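Re: [norkel-users] Tracking autofocus on the new body, worth it or not?

I've now read four long posts in this thread telling people to replace a perfectly good body for the sake of the new tracking autofocus, and I'd like to put the other side before somebody spends their vacation money.
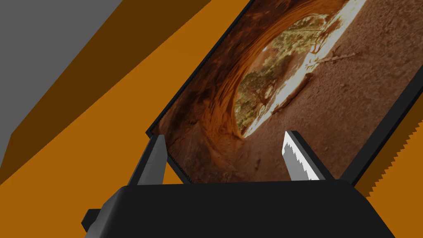 From: Duygu Aksoy
To: norkel-users
Wednesday, 9:40 pm

Umut Kırmızıgül wrote:

> I sold my old Norkel the week the new one came out and I haven't
> looked back. The subject tracking is a different world. I shot my
> daughter's swim meet and nearly everything was sharp, where before
> I'd throw out most of a card. It also finds the eye through goggles.
> If you shoot anything that moves you should stop thinking about it
> and order one. The old body's focus is a coin toss by comparison.
> As for the price, you'll make a good part of it back on the used
> market if you don't wait too long.

Umut, I believe you about the swim meet. I've seen your pictures from it and they're good. What I don't believe is that the camera accounts for all of it, and you left out a couple of things that matter. You changed lenses the same month. You went from the old kit zoom, which has a slow motor and always did, to the Agudelo 70-200. Put that lens on the older body and the coin toss gets a lot kinder. I know because Sibel lent me hers in January and I used it on my old body for two weekends of indoor volleyball, in a gym with lighting I wouldn't wish on anyone.

I kept every file from those two weekends, 2,581 of them, and went through the lot at full size. It took most of a week of evenings. My rule was simple: if the face I meant to focus on was soft, it was out, whatever the cause. A lot of them were out. But when I looked at why, the biggest pile by far was motion blur, from me being stubborn about keeping the ISO down. The camera had focused where I told it to and the player had moved during the exposure. No tracking system fixes that. A faster shutter does, and the old body has one of those already.

The second pile was the camera jumping to the net. That one is a real focus failure and I'd expect the new body to do better at it. I'd like to see somebody show it, though, with both bodies, same lens, same seat, same light. So far what we have on this list is people who bought the thing reporting that they're glad they bought it.

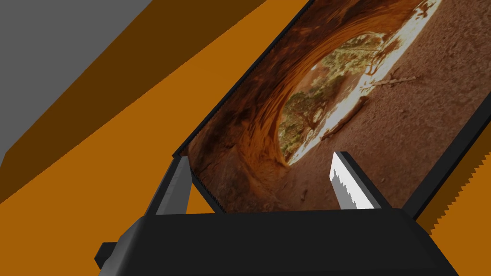

ABOUT THE REVIEW EVERYBODY KEEPS LINKING

The Vulside test has come up in nearly every message, so I sat down and read it properly, including the notes at the bottom. They got their "keeper rate" from a cyclist riding straight at the camera, outdoors, at midday, wearing a bright jersey against a dark hedge. My old body would do fine on that. So would the one I had before it. It's the easiest moving subject there is after a bus.

They also ran the old camera on its original firmware. There have been two focus updates for it since it came out, and the second made a difference I could see without measuring anything. If you haven't installed them, do that tonight before you price anything. It costs nothing and takes as long as a cup of coffee. Charge the battery first or it will refuse to start.

And then there's the scoring. They count a frame as "in focus" if the focus box was on the subject. The box! I've got plenty of shots with the little green box sitting happily on somebody's forehead and the sharpest thing in the picture is their ear. I wrote to them through the contact form to ask if they'd looked at the files themselves and I haven't had a reply, which may only mean the form doesn't work.

Åsmund Solheim wrote:

> The burst depth is what sold me. I can hold the shutter down for
> the entire play and sort it out later.

Åsmund, that's a fair reason and I won't argue with it. If you hit the buffer a lot, the new body is plainly better, and the spec sheet is enough to tell you so. For my part I found that when I held the button down I stopped watching the game. I got fifteen frames of a player landing and missed the one where she hit the ball. I went back to short bursts and my percentage went up — on the same old camera, with the same old focus.
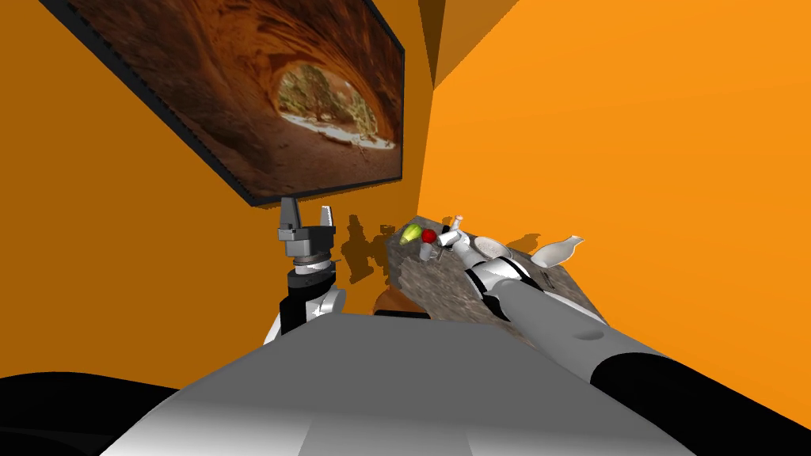
The other thing I'd ask anyone on the fence to do is look at how their focus is set up now. I helped Nabil Majali with his a while ago (he won't mind me saying so, he tells the story himself). He was ready to send the camera in for repair. He had the focus area set to the widest option, face priority off, and the lock-on delay at its longest, so whenever something crossed in front of him the camera either grabbed it or sat there sulking. We went to the small zone, turned face priority on and put the delay in the middle. He shot a track meet the next weekend and he's still using that body.

Settings I'd start from, for indoor sports on the older one:

Continuous AF, small zone, never the full area
Lock-on delay at 3
Back-button focus if you can stand it (I needed a month)
Shutter at 1/1000 and let the ISO go where it wants
Release priority off for the first frame

Try that for a couple of games. If you're still losing the shots you care about, and you've looked at the files and it really is focus, then go ahead and buy the thing with my blessing.

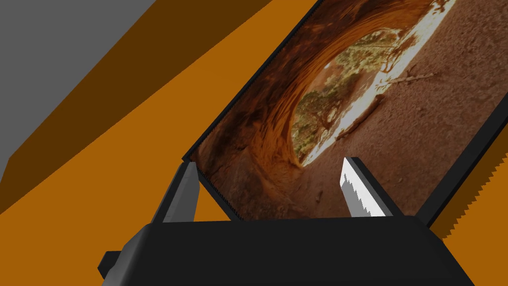

On the resale argument, I don't follow it at all. Umut says sell now before the price drops. But the price drops because everyone is selling now, and Jitberg are offering so little for trade-ins that the gap you'd have to cover is more than a decent used lens costs. I'd take the lens every time. It will still be useful on whatever body comes next, and there will be a next one, and we'll have this same thread about it.

If anybody near me owns the new one and wants to do a side by side, I'll bring the old one and a tripod to any gym you like. Sibel says we can borrow the Agudelo again. Same lens on both, swap at halftime, and we post all the files, the bad ones too.

Duygu

Recent threads on norkel-users

Firmware update stops halfway, battery shows full
Agudelo 70-200: tripod foot works loose
Jitberg trade-in quotes, post yours
Back-button focus for left-eyed shooters
WTS: Norkel battery grip, light wear
Cleaning the sensor at home, yes or no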